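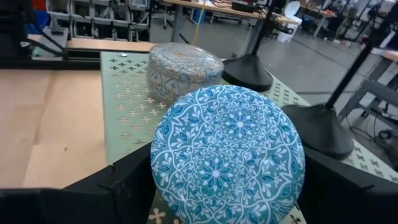 Blue patterned tin, lid side up

How do I get the old biscuit smell out of a tin before I keep tea in it?

Posted by marrowfat_lane, 31 March 2025

Hello all, I hope this is the right board for it, I did look under Kitchen but that seemed to be mostly ovens. I have a round tin with a lovely blue lid, white flowers and curly leaves all over it, and I would dearly like to keep my loose tea in it on the shelf by the kettle where I can see it. The trouble is that it has had ginger biscuits in it for goodness knows how long, and before that I think mothballs, or something very like them, were kept in the same cupboard. Whenever I take the lid off I get a great waft of it.

So far I have washed it twice in warm soapy water and dried it with a tea towel. It was better for a day and then the smell came straight back once the lid had been on overnight. I have also tried a slice of bread in it (my mother swore by that for everything) and all I got was a slice of bread that smelt of ginger.

I don't want to use anything harsh as I'm fond of the pattern and would hate to see it lift. I have a 2 litre bottle of white vinegar under the sink and a tub of bicarbonate of soda, and I'm happy to buy something else if it isn't dear. Also, is it all right to put the tea straight in, or should it be in a bag first? It's a fairly delicate tea and it was a present, so I'd rather not spoil it.

Thank you in advance, and sorry to go on.

283 views

tolus_teapot

What a nice thing to keep tea in! I have been through this with more tins than I care to admit, mostly from church sales, and I can tell you that washing on its own hardly ever does it. The smell gets down into the seam at the bottom and into the rolled edge of the lid, where a cloth can't reach, and then it creeps back out when everything is shut up.

What I do is this. Wipe the inside only with a cloth wrung out in half vinegar, half warm water, and run a cotton bud round the seams while you're at it. Keep it off the outside, vinegar can dull a printed pattern if it sits there. Then wipe again with plain water and dry it straight away, and I mean properly dry, as the seam will rust if you give it half a chance. I stand mine upside down on a rack in the airing cupboard with the lid off for a whole day.

After that, put a good heap of bicarb in a saucer or an old ramekin, set it inside, pop the lid on and forget about it for a week. Give it a sniff. If it's still gingery, fresh bicarb and another week. I had one that took most of August, and that had been full of pipe tobacco, so you should get off more lightly than I did.

As for the tea, please do bag it, or at least line the tin. Loose tea soaks up smells like nothing else, and a delicate one will be the first to suffer. I fold over the foil packet it came in, put a clothes peg on it and stand the whole lot in the tin. Not very elegant, but the lid hides it and you still have your pretty flowers to look at.

Bangera Bob

bin it and get a proper caddy. vadano do one with a rubber seal

hedgehog_at_no_9

I think that's a bit hard on a tin somebody is fond of! There is nothing wrong with the bicarb method above, but if you find you haven't the patience, use some old tea instead. I had a box at the back of the cupboard that was long past drinking, so I tipped it into the smelly tin, shook it about, left it for 2 weeks and threw it on the compost. It took the smell of curry powder away with it, and what was left behind was a faint smell of tea, so you can't really lose.

A few other bits that might help. Dry rice didn't do a thing for me. Coffee grounds work but then you have a tin that smells of coffee, and you'll be back here asking about that. Sunshine is very good for the inside if you have a windowsill, but turn the lid face down so the blue doesn't fade.

One thing I would ask is whether you're quite sure about the mothballs. If it really was mothballs and they were in the tin itself, I wouldn't put anything you eat or drink in it, bagged or otherwise, and I'd use it for buttons. If they were only in the same cupboard then I'd go by your nose after a good airing.

marrowfat_lane

Thank you both, and thank you Bob. It was only the same cupboard, I've asked my sister and she is certain. I have done the vinegar and the cotton bud this afternoon (you should have seen the colour of it) and the tin is in the airing cupboard now with its lid beside it. Bicarb goes in tomorrow, and I have some very elderly teabags standing by if that doesn't shift it.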